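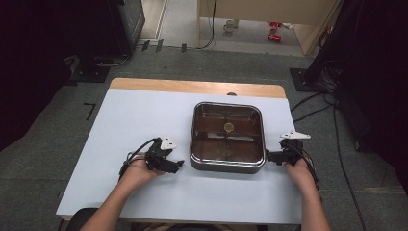 A reader wrote in to say that the Olside hand grippers were lovely for picking up blocks and sponges, but that the first time anything wide and shiny came along, half the recordings went in the trash. Could I please do a page on trays? I'd be glad to, because I had exactly the same trouble when my pair arrived, and it took me a good many evenings to get past it.

6 min read

I'm going to assume you have the two-hand Olside kit from Lonmont, the one with a cable on each gripper, and that you've already been through the setup wizard in Cellbridge. If you haven't, go and do that first and come back, I'll wait. You'll also want a table you can reach across comfortably, a tray with a proper rim, and something small and flat to put in it. My tray is a square metal one, dark brown with a shiny silver rim and rounded corners, and the inside is so glossy you could nearly fix your hair in it. It's a terrible tray for beginners and a very good one for learning.

Get the cables out of the way first

Let each cable run out to its own side of the table. The left one can lie flat on the tabletop as long as it's heading away from the tray, and the right one can hang down over on your right. Don't let them cross in front of you. It seems harmless while you're standing still, and then you go to turn the tray and find you've tied yourself a bow.

Do one slow practice reach with both hands before you record anything. If you feel a tug at the far edge of the table, give yourself more slack and try again.

Keep the markers showing

The white triangles on top of the grippers need to stay on top. That's really the whole rule, but it's surprisingly hard to follow when you're working at a rim, since your wrists want to roll outward the way they would if you were carrying a roasting pan. Keep your elbows a little lower than feels natural and come at the tray with the jaws pointing forward.

Bare forearms help too, or sleeves pushed well up. I lost a whole batch in November to a big wool cardigan — a very nice cardigan, I should say — that kept flopping over the marker.

Take the rim with one hand

Start with the right. Open the jaws, bring them in at the side of the tray and close them over the rim, gently, until you feel them meet the metal. Hold the left gripper near the tray, pointing toward it, and leave it there for a moment. People tend to grab with both hands at once, and the tray skids or pivots and you end up chasing it around the table.

Once the right hand has a good hold, bring in the left on the opposite side. Now you can slide the tray toward you, turn it, or lift it. I'd do plenty of slides before trying a lift. On my pair the jaws are happiest with the rim well inside them, and a fingertip sort of grip on a smooth edge will let go sooner or later.

Put something small in the tray

I use a little round beige disc. Set it toward the far side and make your move with the tray level, watching the disc as you go. If it wanders, you're tilting, and you'll see that long before you feel it in your hands. Picking the disc itself up off a mirror finish is another job altogether, and I'd leave it for a different day.

Saving your takes

Cellbridge sorts each session into kept and rejected takes, and you can change its mind on any of them. My first big tray session came to 1,184 takes and it threw out 357, mostly for a hidden marker. I went back and looked at a fair number of those and, sad to say, it was right. The basic plan holds up to 3,000 takes before you have to clear some out, so do your pruning as you go.

Is the kit worth the money? I tried the Chauhan set for a while before this one, and I liked its softer handles very much, but the Olside pair is more compact and I find it easier to work close to a table edge. As of April 2019 I'm still using it most weekends and I've had no reason to go back. My one real grumble is the cables, which I'd like longer and a good deal more bendy.

Comments (3)

Guest
The elbows tip fixed it for me. I'd been rolling my wrists the whole time and blaming the software. Thank you!

Guest
Does this work with a tray that has handles? Mine has a loop on each end and the jaws keep slipping inside the loop.

Reply from the author
It does, but I'd ignore the loops to begin with and take the plain rim next to them. Once that feels easy, try closing over the top of the loop with the jaws opened wide first. Let me know how you get on!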